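Packing Work and the Handheld Gripper: What Changed for the Staff at Milusero
Student project report, Work and Technology module, Drisstead College
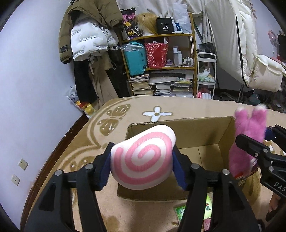

Milusero is a small firm in Ladirbridge that packs mixed orders of toys, stationery and gifts for online shops. Since September part of the packing staff have spent their shifts recording the job with handheld grippers, so that a robot arm can later be trained to do some of it. Our group wanted to know what this does to the working day. Soft goods make up much of the recorded work. A plush cushion with a pink spiral, held between two foam-lined fingers with the open box just beyond it, is the kind of item the packers told us they liked, as it gives a little when squeezed. Flat printed packets were the ones they complained about.

How we did the study

We interviewed 9 packers and sat in on 5 recording sessions, the longest on a Wednesday afternoon. Some recording is done on the packing floor and some in ordinary rooms in houses, and we asked about both. We also read the shift notes for one month, which listed 308 recordings. The supervisor let us see the notes but not the pay records, so what we say about pay comes from the interviews only.

What the packers said

The main change is speed. A packer using bare hands fills a box without thinking about it. With a gripper in each hand the same box takes much longer, and the packer has to plan which side picks up first. Six of the people we spoke to said their wrists ached in the first week. Four of them said this had passed. The other two had asked for shorter turns and been given them.

Targets also changed. On the normal line staff are measured by boxes per hour. In recording they are measured by usable recordings, and a dropped toy means starting again. Most preferred this, but one said she missed knowing how well she was doing before the end of the shift.

Pay per hour is the same for both jobs. Several packers thought recording should pay more, as they are teaching a machine something they learned over years. The firm has told them that the arm, which will be supplied by Ogunleye, is meant for night orders. Nothing has been put in writing, and this came up in almost every interview.

Limits of the study

We did not see the arm working, as it had not been delivered. We spoke to nobody who had left the firm, and all our interviews took place during paid breaks, so they were short. A second visit is planned once the arm is in use, with the same questions about wrists, targets and pay.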